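Torton Town and the missing crowd

We use cookies to improve your visit. By carrying on you accept our cookie policy.

So the club says 1,183 people watched Saturday's match against Kramer Athletic. Did they? I stood behind the goal at the Sulari Road end, where I have stood for nine seasons, and I had a whole crash barrier to myself. If there were more than 950 in the ground I'll eat my scarf.

The answer will be that season tickets count whether you turn up or not. Fine, lots of clubs do that. But then why does the figure always climb in the same month the board wants something from the council? It was the same in July, when a friendly on a wet evening was given out as our best gate of the summer.

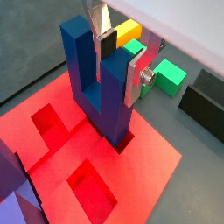
A reader going by Umar wrote in to say I'm being unfair, that the away end was fuller than it looked from my side and the bar queue was the longest he'd seen all year. Maybe so. The bar had one till open, mind you.

What bothers me more is the football. We've won 4 league games and the programme still talks about "momentum". Momentum towards what? The midfield gives the ball away, the full-backs don't get forward, and the new stand is meant to cheer us all up.

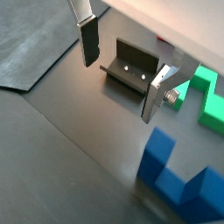 Gripper open over a grey work surface.

I'll be there for the next home game, of course. I've already paid, so I'll be in the attendance either way.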